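Chapter 6
Marking Instruments: Sorting, Testing and Storage

6.1 Purpose of the chapter

Marking instruments are low-cost items that are bought in bulk, shared among many users and seldom recorded individually. For this reason they tend to collect in drawers and trays until working and exhausted units can no longer be told apart. This chapter treats the marker as a stock item. It covers the parts of a marker, the sorting of a mixed lot, the test stroke, and the conditions under which tested markers are stored. Inks for paper and inks for whiteboards are both considered. Paint markers are left to Chapter 8.

6.2 Parts and terms

A marker consists of a barrel, a reservoir, a tip and a cap. The barrel carries the printed label. The reservoir is a fiber core that holds the ink and feeds it to the tip by capillary action. The tip, also called the nib, may be bullet-shaped or chisel-shaped. A chisel tip gives a broad line on its long edge and a narrow line on its corner, so both edges must be tried before the tip is judged sound.

The cap has two functions. It seals the tip against loss of solvent, and on most products its color shows the color of the ink. The second function is reliable only as long as caps stay with their own barrels. In shared stock, caps are exchanged often enough that the cap color should be treated as a claim to be checked.

6.3 Sorting a mixed lot

Sorting is done on a clear table with enough width for separate groups. The untested markers are kept together in one place, and tested markers are laid out in another, side by side and with the caps facing the same way. Parallel placement allows the cap colors to be read at a glance and leaves the barrels free for inspection. A sheet of plain white paper is placed between the operator and the groups. All trial marks are made on this sheet.

The markers are handled one at a time. The barrel is held in one hand and the cap in the other, with the marker horizontal. Holding the marker level during opening limits the flow of ink toward the tip, a point of some importance with freshly filled units. 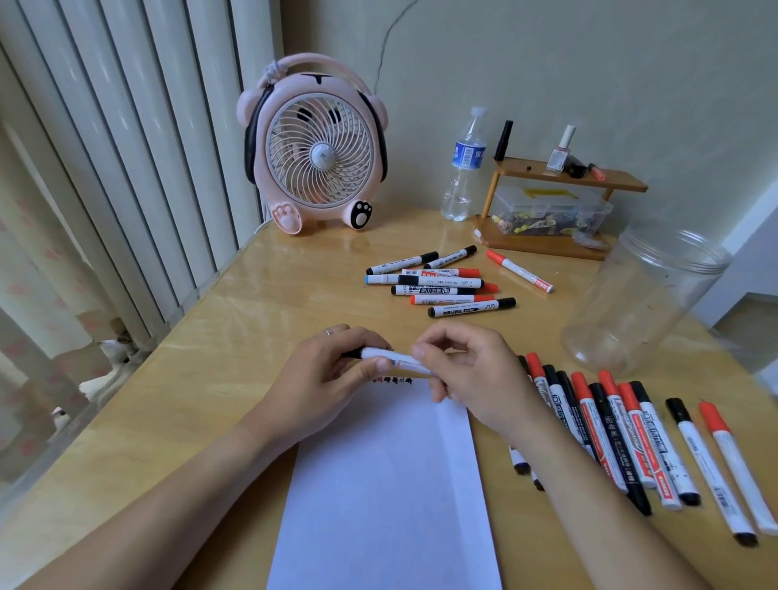
Should markers be sorted by color before they are tested?

Testing comes first. A color sort based on caps alone repeats any error made when the caps were last replaced, and the whole group must then be opened again. When the test stroke is made first, condition and color are settled in a single handling.

6.4 The test stroke

The test stroke is a straight line 60 mm long, drawn at ordinary writing speed and without added pressure. A short written character may be used in its place where paper is limited. The result is assigned to one of three grades.

Grade A: the line is even in color from start to finish.
Grade B: the line starts pale and recovers, or fades before the end.
Grade C: the line is broken or absent.

Grade B markers are capped, stored tip down for 8 hours and tested once more. A marker that does not reach Grade A on the second test is moved to Grade C and withdrawn.

Valentina Bravo applied this procedure to the shared stock of the Enenbridge teaching rooms, a lot of 470 markers gathered over several school years. Her worksheet, reproduced in Appendix 6, records barrel label, cap color, line color and grade in adjoining columns. Differences between the second and third columns identify exchanged caps directly.

6.5 Storage after testing

Markers with a single tip and a fiber reservoir are stored flat unless the maker directs otherwise. Whiteboard markers in particular should not stand tip up for long periods, as the pigment settles away from the tip. The Plumach tray, used in the exercises at the end of this chapter, holds one layer of markers and is labeled on its short side by line color. Permanent and dry-erase types are kept in separate trays, even where their colors match.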